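Notes on the modular task board

Sunday, January 12, 2020

I finished the layout of the Tasau board in November and have been putting off the write-up. The short version: three modules, side by side, joined by puzzle-shaped seams, with a carrying handle at each end. Everything below is about why the parts ended up where they did.

The first version was a single box. It was rigid and it was annoying, because changing one control meant taking the whole top off. The Buko drawings I started from had the same problem. Splitting it into modules cost me 16 extra fasteners and a weekend of filing, and I would do it again.
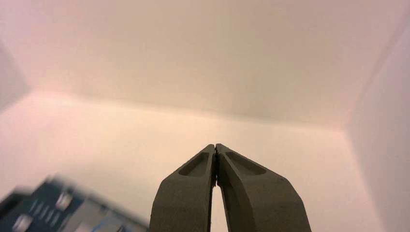 Fit at the seams was the slow part. I cut the tabs slightly oversize and worked them down with a fine file, checking against the mating edge after every few strokes. A tab that goes in with firm thumb pressure is right. One that drops in will rattle later.

Finishing was 600 grit on the edges and nothing on the faces.

Layout, left module

1. Slider panel at the rear, numbered 1 to 5. The numbers are white on dark and large enough to read from a standing position. I tried a finer scale and found I never used it.

2. Four push buttons in front of the slider, set in a diamond: red at the back, blue left, green right, yellow at the front. Translucent domed caps, dark rings. Spacing is set by the ring diameter plus enough clearance to get a fingertip between two caps.
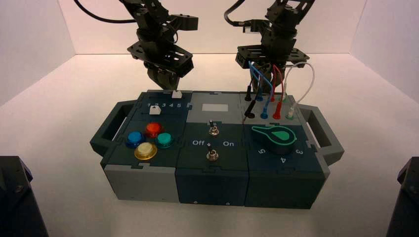 3. Front face in light gray. It goes all the way down to the floor, so the module sits flat without feet.

Test leads

Leads are colored and long enough to drape. I bought a Goel set first and the insulation was too stiff - it pulled the plugs sideways. The Jatgate ones are softer. Total for the set was 451 including shipping, some 117 of that for spares I probably did not need.

Panels

The seams have notched tabs along the edges, and the dark panels alternate with light gray. 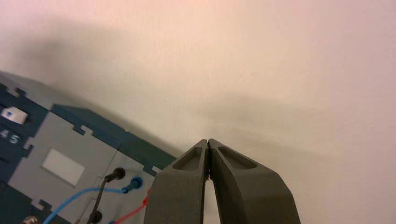 Seams and light gray panel, with a pale label area in the middle.

I have not decided what to print on the labels. Next job is a second slider knob with a slightly tighter fit.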